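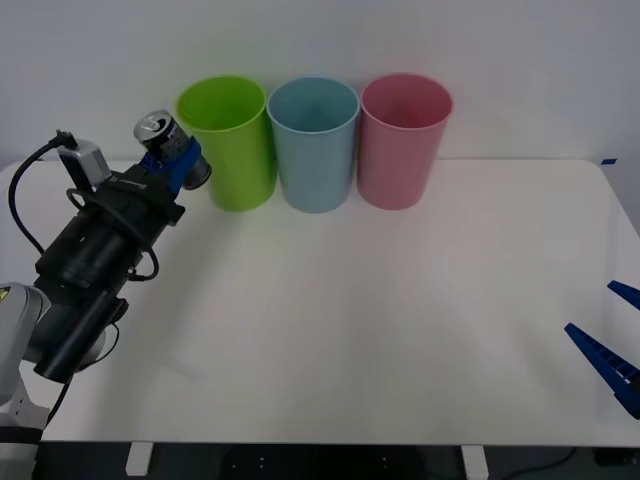
Judari Cups and Can

README for the tabletop set, third release, August 2021
Maintained by Lærke Þorgeirsson, Prullthorpe bench

Summary

Judari Cups and Can is a set of 668 teleoperated episodes recorded on a two-arm bench. The objects are three plastic cups (lime green, light blue, pink) and a beverage can. Each episode comes with joint positions, gripper commands, video and one line of text giving the instruction the operator was working from. It was collected to train and test policies that follow short written instructions on a plain background.

The earlier release, called Desjardins, used a cluttered table and is kept in a separate folder. Don't mix the two without reading the notes on joint offsets further down.

What is in an episode

An episode starts when the operator presses the pedal and ends when they press it again. The operator reads the instruction first, then moves. Pauses are left in. If the operator changed their mind halfway through a reach, that is left in too, and the episode is tagged "hesitation" in the index file.

Instructions are short and name objects by color or by type: "put the can next to the green cup," "pick up the can and hold it," "move the pink cup forward." The wording was written by the operators and has not been cleaned up, so you will find both "can" and "soda can," and a few spelling mistakes.

Most instructions can be done with one arm. The other arm is still powered and its joint values are still logged. Please keep them in training — a policy that only ever sees one arm's values tends to drift on the idle side.
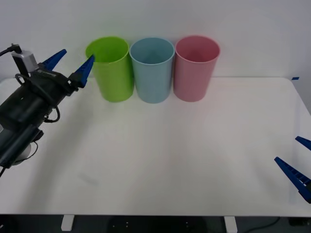
Starting layout

For the row tasks the cups stand upright along the back of the table, near the wall, in the order green, blue, pink. Spacing is set by hand and varies a little between episodes. Cups may touch. We did not use a template, and small differences in the starting layout are intended.

The wall is plain white and the tabletop is white as well. Light-colored objects get low contrast at their lower edges in some clips. If you train with heavy brightness changes, check the blue cup first.

Splits

500 episodes are for training. Of the rest, 31 are held out for testing and should not be used to pick checkpoints. What is left over is validation. The split was made by session, so no session appears in more than one part. The lists are in the splits folder as plain text, one episode ID per line.

Labels

Every episode has a result field with one of these values:

done: the instruction was carried out
partial: some of it was carried out
failed: the object was dropped, knocked over or never grasped

Failed episodes are included on purpose. Filter on the result field if you only want clean runs. Labels were given by the operator right after recording and checked later by a second person. Where the two disagreed, the second label was kept and the first is stored in result_operator.

Known problems

Gripper width is logged as the commanded value. When the fingers close on the can, the command can go well past the real width. Use the motor current column if you need to know whether something is held.

Sessions recorded in July have a small time shift between video and joint data. The Volia loader corrects it by default. If you read the files directly, apply the value in the session header yourself.

The can is always grasped around its side. There are no grasps from the rim and none by the pull tab, so don't expect a policy to learn them from this set.

Joint offsets were measured again before this release. Desjardins still has the old ones — convert with the script in tools before combining.

Changes since the second release

Added the result_operator field. Removed duplicate episodes left by a failed upload. Fixed swapped left and right arm names in two sessions. File names have not changed, but the checksums have, so download the index again before you run the verify step.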